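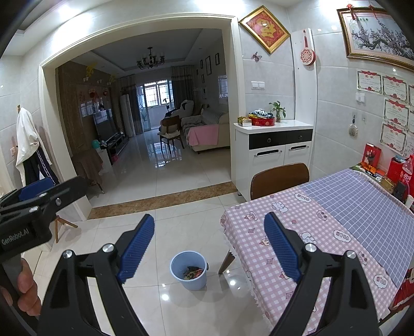 My question for this project was pretty simple: can a machine do the chores I get yelled at for skipping? I started out thinking the hard chores would be the ones that make me tired, like mopping, and the easy ones would be the ones I do half asleep. I had it backwards. Take a blue plastic bucket standing on shiny tile with a few wrappers in the bottom. I'd grab it on my way past and not even slow down, but for a pair of jaws with ribbed pads the first problem is picking a spot to hold. The rim? The handle? And then there's a tablecloth with a frilly edge hanging down right next to it, and ceiling lights shining back up off the floor, which our camera program hated more than anything else in the whole project.

Is the Robot Ready for My House?
Lamduan Phuthong, with Jirayu Kongkaew (he did the wiring and most of the complaining)
Last updated: 2020-01-23

What we used

The school has a Vedell, a little floor vacuum that bumps around and turns when it hits stuff. It also has a Hasten desk arm, the kind you bolt to a table, with a two-finger gripper on the end. We named our control program Amovness, and please don't ask what it stands for, we made up the name at 11 at night in October and were too lazy to change it. All of the tests happened in the back half of the Petchrat building, on tile, with the desks pushed over to one side.

I picked three chores: clean an open floor, pick up a bucket with trash in it, and empty that bucket into a bigger bin. Folding clothes was on the first list too. We tried it for one afternoon and took it off the list!

Floor

The vacuum was the star. I sprinkled a spoonful of dry rice on the tile and let it run, and I called it a pass if I couldn't find any grains afterward without getting down on my knees. It passed 39 times out of 40. The one fail was when it climbed onto a power cord and just sat there spinning a wheel.

But before every run I had picked up the cord (except that one time), moved the chairs, and put the bucket on a desk. So who cleaned the floor? I'd say it was kind of a team effort. At my aunt's place the chairs are always out and there's a stool in the way and somebody's bag, and when I borrowed the vacuum for a weekend it spent most of Saturday under the dining table.

Picking up the bucket

For this one we put the arm on a low cart so it could reach down. The bucket had candy wrappers in it, weighing nearly nothing, and the goal was to lift it straight up and hold it while Jirayu counted to five out loud. 40 tries again, and we got 13.

What went wrong, mostly in this order:
- the jaws closed on the rim a little crooked and the bucket swung and slid off
- the handle flopped over to the other side while the arm was coming down
- the camera picked out a reflection and went for that (it grabbed air with so much confidence)
- the jaws pushed the bucket away, because a bucket that light scoots on smooth tile

We fixed the third one a bit by turning off half the lights. I know that's cheating, and I wrote it in the log as cheating. The fourth we fixed by putting a rock in the bucket, which brought it up to 904 grams, and then the arm's motor got warm and shut itself off. Those runs aren't in the 13.

Emptying it

We never got this to work the whole way. You have to hold the bucket and tip it, and our gripper holds it at one point, so when the arm turned its wrist the bucket turned some other way. Jirayu thinks two arms would do it, one on the rim and one underneath. I think so too, since that's how I do it, but we only had one arm and I ran out of weekends.

What I think now

Machines can do a chore if you clear everything else out first. That's a real help and I'd still take the vacuum home tomorrow if they'd let me. The picking up part is a long way off, at least with parts a school can buy. Bad gripping wasn't even the main issue - when I watched the videos back, most of the fails were decided before the jaws touched anything, by where the arm thought the bucket was.

If I did it over I'd use a softer finger pad, test in two rooms with different floors, and write down the lighting every time. I'd also have a person do the 40 bucket lifts for comparison. I figured we'd get them all, so I skipped it, and our teacher took points off for that.

The log sheets are in the blue binder on the shelf by the door. Page six is missing, sorry.

Filed under: Student Projects > Robotics & Making
Contact us | © 2020 Petchrat Student Projects | Back to top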